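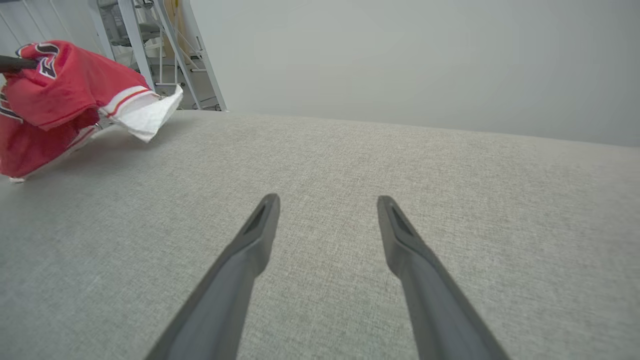 Red jersey, two sets of grippers, one table. Laundry is still the hard one.

1/ People keep asking me whether a machine can do the household chores yet. I run the back end of a small uniform laundry, so I get the question from both sides: friends who want their socks folded, and suppliers who want to sell me an arm. My answer is the same for both. Some of the work, yes. Folding, not at a price or speed I can use.

2/ Numbers first so you know the size of the thing. We handle 1456 team pieces in a normal week. Jerseys, shorts, warm-up tops, bibs. Washing and drying have been automatic for longer than I've been alive. Nearly all of the hand time is after the dryer: untangle, turn right side out, sort, fold, bag.

3/ So when someone says "laundry robot," ask which part. A washing machine is a laundry robot. It's a very good one. It does one thing inside a closed box and it doesn't have to know what a sleeve is.

4/ The part after the dryer is different. A plate is the same shape wherever you put it down. A jersey isn't. Drop the same jersey on a table ten times and you get ten different heaps, and in most of them the corner you want is underneath something.

5/ A person deals with that by feel. You grab anything, give it a shake, let it hang, and your other hand finds the hem while you're talking to someone. I've tried to explain how I do it to new hires and I can't. They watch for a morning and then they can do it too.

6/ A machine has to do it as steps. Find a corner. Pinch it. Find another corner. Pinch that. Pull until the cloth is flat but stop before it slips or stretches. Put it down without the far side curling under. Each step can go wrong and each one starts from wherever the last one left off.

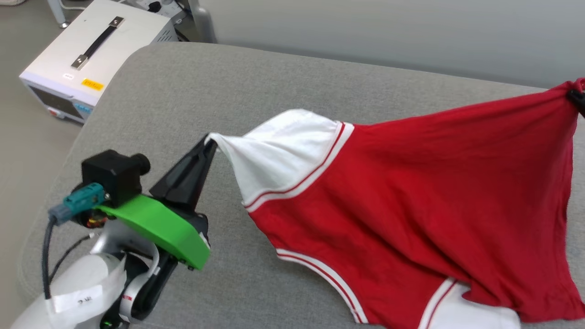

7/ Two corners and some tension is most of the battle. Once a shirt is held at two known points, the rest of it hangs more or less where you expect, and folding becomes a matter of following a path. Getting to those two points is where the time goes.

8/ Trim helps, by the way. A white band on a red body gives a camera an edge to look for. All-black practice gear is much worse, and mesh is worse again. If you ever see a demo, look at what color the shirt is and whether it started flat or in a heap.

9/ I've had quotes and videos from a few outfits. Clornus sells a folding cabinet: you clip the shirt on by hand and it folds the rest. It works fine. But clipping takes my people nearly as long as folding does, so all I'd be buying is a neater stack.

10/ Fawzy is the two-arm kind. In the video they sent, it folded a T-shirt from a heap without help. I asked for the same thing with a sleeveless basketball top, inside out. They said that was on the road map. I appreciated the straight answer.

11/ Speed is the other half. On a decent day one of my folders does a top in less time than it takes me to type this post. The video was played faster than real life, and it said so in small print. A slow machine could still pay off if it ran all night by itself. It can't do that if someone has to come in and pick a shirt off the floor.

12/ I also look at misses. Say a machine gets 97 out of every 100 right. Sounds great. Run 1000 pieces and you've got 30 to find and redo, and you have to check the whole lot to know which 30. In a house that's no big deal. In a shop it's a job.

13/ What machines can do for us today, from my own floor: weigh loads, dose soap, move carts in a straight line, read tags, print labels. We put in the Mollano tag reader last December and it replaced a clipboard and a lot of shouting. Best money we've spent. It has no arms.

14/ At home I'd say the list is vacuuming, mopping if you don't have many rugs, mowing, dishes once you've loaded them yourself. Everything on it either rolls around on a flat surface or happens in a box. Picking soft things up and putting them somewhere is not on it yet.

15/ Do I think it'll get there? Yes. Three years ago the videos I got sent were all towels – square, one color, laid out flat. Now people are working on real clothes with armholes and odd trim. That's a proper step up in difficulty.

16/ Someone will ask about jobs. I have 23 people and I can't fill the Thursday late shift as it is. If an arm could take the bibs, just the bibs, I'd put it on that shift and the folders would be glad to see it.

17/ A customer of ours, Grirkurham, wants to know if we'll be "fully automated" by next season. No. Their shirts will be folded by hand, same as this season, and they'll come back in the right bags.

18/ If you run a shop and you've got an arm doing soft goods from a heap, unattended, on paid work, I'd like to hear from you. Tell me pieces per hour and how many you redo. I don't need the video.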